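Tevden: a collection of tasting notes on packaged snacks

README, last revised August 30, 2022

Hello, and thank you for taking an interest in our odd little collection. Tevden is a set of written tasting notes on the kind of snacks that come in a bag: chips, puffs, rice crackers, coated peanuts, seaweed, dried peas, small spicy noodle things, and a good many items we argued over before giving them a category. The notes were written in plain English by people who live in or near Brotulby and who like to eat. None of us is a trained taster, and we'd ask you to keep that in mind all the way through.

The whole thing grew out of a monthly get-together that Kazue Matsuda started in her kitchen. She'd bring home whatever looked interesting from Tanabe, the import grocery at the bottom of her street, and friends would come by and write down what they thought before anybody was allowed to talk. The writing-first rule is hers and it has never been relaxed, not even for birthdays. After a while the stack of paper got tall enough that Mared Gittins offered to type it up, and once it was typed up it seemed a shame not to share it.

What you get

One table of snacks, one table of notes, and a short word list. There are 124 snacks in the current release, and each one has notes from at least three people. Where fewer people turned up on a given evening we held the snack over until we could get a third opinion, so a few of them have notes written weeks apart. You'll find these marked "split" in the session column.

The snacks table has the following columns.

snack_id: a short code. Please use this and not the name when you join the tables, as several names are spelled more than one way on the same bag.

name_on_bag: what the package says, copied as closely as our keyboards allow. Names in other scripts are kept in the original, with a reading in English letters next to them when someone in the group could supply one.

kind: chip, puff, cracker, nut, seaweed, noodle, legume, sweet, or other. "Other" is bigger than we'd like.

flavor_claimed: what the bag says it tastes like. Left blank if the bag doesn't say.

session: which evening it was eaten, or "split".

opened_fresh: yes or no. A "no" means that somebody couldn't wait and the bag was clipped shut overnight. Mared was strict about recording these. 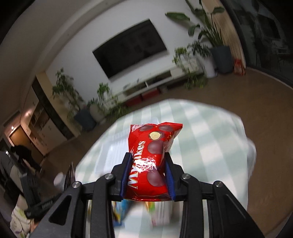
The notes table is the one most people will want. It has the snack_id again, a taster code, the note itself in full, and five scores, for salt, heat, crunch, smell, and whether the taster would buy it again. Scores go from none at all up to very much, in words, because Kazue finds numbers make people competitive. If your software needs numbers you are welcome to convert them, but please say so wherever you write about the results. The gap between "a little" and "some" was never meant to be the same size as the gap between "some" and "a lot", and we've seen one school project draw a very confident graph on that assumption.

The word list holds the terms that came up often enough to need pinning down. "Dusty" is a good example. For half the group it was a complaint, meaning stale or floury, and for the other half it simply meant there was seasoning powder on the outside. We talked it over in June and agreed that "powdery" would be used for the second meaning from then on. Older notes were left as they were, so be careful with "dusty" in anything from the earlier sessions. "Green" means a raw vegetable taste, never the color. "Squeaky" is only ever used of cheese flavors and I'm afraid we can't explain it any better than that, but everyone at the table knew right away what it meant.

How the notes were written

Everyone gets a saucer, a glass of water, and a sheet of paper. The bag goes around the table once so people can read it and smell it, and then it's poured out. We did try hiding the bags for a few sessions, with Mared pouring in the hallway and carrying the saucers in, and those sessions are marked "unseen". The notes from them are shorter and much less sure of themselves. One person described a shrimp cracker as "possibly banana" and has asked to stay anonymous, as indeed have all the tasters, but her especially.

People write for as long as they like. Some fill the page and some put down four words. We have not evened this out in any way. If you're measuring how much people have to say about a snack, look at the taster code first, as the difference between one person and the next is far larger than the difference between one snack and another. Taster K2 could write a paragraph about a plain cracker and often did.

Water between snacks is required. Tea is allowed in winter. Very hot items are always left for the end of the evening, so they'll always come last in the session order, and a taster who is tired or full will be tired or full for exactly those. We know this is a flaw. We tried it the other way around once and lost the rest of the evening.

Typing and cleaning

Mared typed every sheet by hand, keeping the spelling mistakes, and then made a second column with the spelling corrected. Both are in the release. Underlined words on the paper are written in capitals in the typed version. Drawings could not be kept, which is a pity, as there were some lovely ones (a very sad pea comes to mind).

The checking was done with Iker, a small script that compares the typed notes with the snacks table and complains about anything that doesn't match: a code that doesn't exist, a score word that isn't on our list, a note with no taster. It runs on any ordinary computer and is included in the tools folder with its own instructions. It's fussy about blank lines at the end of a file. If it stops with a message about an empty taster, delete the last blank line and try again before you go hunting for anything more serious.

We took out the names of family members, one phone number that had been written in a margin, and a couple of remarks about a neighbor. Nothing else was removed. Rude remarks about snacks were all kept.
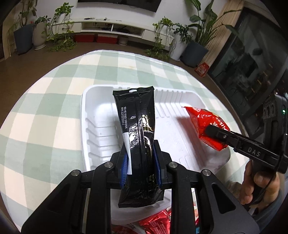

Things we know are uneven

The choice of snacks follows what Tanabe had on the shelf and what caught Kazue's eye, and she has a weakness for anything spicy. More than 70 of the snacks claim some sort of heat on the bag. Please don't take our table as a picture of what people in general eat, or even of what the shop sells. Chocolate is nearly absent. Potato chips in ordinary flavors are missing altogether, as everyone felt they already knew what those were like, and looking back we wish we'd included a few for comparison.

The tasters all know each other. They wrote in silence, but silence around a kitchen table is not very silent, and a big sigh or a cough travels. If you see the whole group land on the same word for a snack, it may be a very good word, or it may be that someone made a face.

Recipes change, too. A bag bought this year may not taste like the one we opened, even with the same name and the same artwork. Where we noticed that a snack had been reformulated we gave it a new snack_id and linked the two in the remarks.

Finally, the notes are about taste and nothing else. We did not record ingredients or allergens, and you must not use this collection to decide what is safe for anybody to eat. Read the bag you have in your hand. I'm repeating this one in the license file as well.

What people have done with it

A writing teacher uses the notes to get her students past "good" and "nice", which made Kazue very happy. Someone else wrote to us about sorting the adjectives by kind of snack, and found that puffs get described by sound more than crackers do. We'd love to hear about anything else, however small. If you're thinking of training a recommendation system on it, you may, but the collection is tiny and chatty and you'll probably end up with something that recommends chili peanuts to everyone.

License and credit

You may copy, change, and share the notes for any purpose so long as you mention Tevden and keep the taster codes as they are. Please don't try to work out who the tasters are. Brotulby is small and it wouldn't be difficult, so we're relying on your good manners.

Product names belong to their makers. No company gave us anything, free bags included, and all the snacks were bought at the usual price and paid for out of the jar on top of Kazue's refrigerator.

Corrections and additions

If you find a mistake in the typing, send us the snack_id and the taster code along with the sentence that looks wrong. Mared still has all the paper in a box and will go and look. She enjoys it, so please don't feel shy about small ones. Readings of names in scripts we couldn't manage are especially welcome, and we'll credit you in the remarks unless you'd prefer we didn't.

New notes from other groups are something we've talked about and haven't settled. The trouble is the score words, which our group has grown into over time and which another table would surely use differently. If you'd like to try it anyway, keep your notes in a separate file, give your tasters codes that start with a letter other than K or M, and write down your own meaning for "dusty" before you begin.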